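Stadby Home Notes
November 23, 2019

Getting the Garage Shelf Back Before Winter

Every November I promise to deal with the garage, and every November the garage wins. This year I got 127 square feet of it under control in an afternoon, mostly by lowering my standards.

Start with the floor

Pull everything into the driveway. Your neighbors will slow down to look. Let them. Sweep toward the door, then sweep again when you find out where the birdseed went.

Sort by how often you swear looking for it

Tape, scissors and the good screwdriver go at eye level. Holiday lights go up high. Paint cans older than the dog should go to the county drop-off, and yes, you have to keep the lids on.

Pick bins that can take a beating

Plastic tubs crack in the cold, usually while full of screws. Sheet metal costs more and dents instead, and a dent only looks like experience. Wipe a new one out with dish soap before you use it, and run a rag (never a thumb) along the rim to find any burrs. A few strokes with a fine file will take care of those.

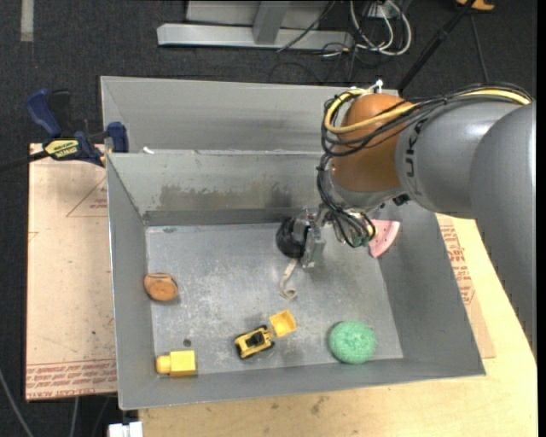 Label like you'll forget

You will forget. Masking tape peels off metal in a damp garage, so wipe the spot with rubbing alcohol, let it dry for 15 minutes and use a paint marker. "Misc" is allowed once. I had 5.

Stop the rust early

Rub a thin coat of paste wax on the bottom and corners. Set bins on scrap wood strips if your floor sweats. Mine does, from October until the tulips.

Filed under: Garage, Storage, Things I Put Off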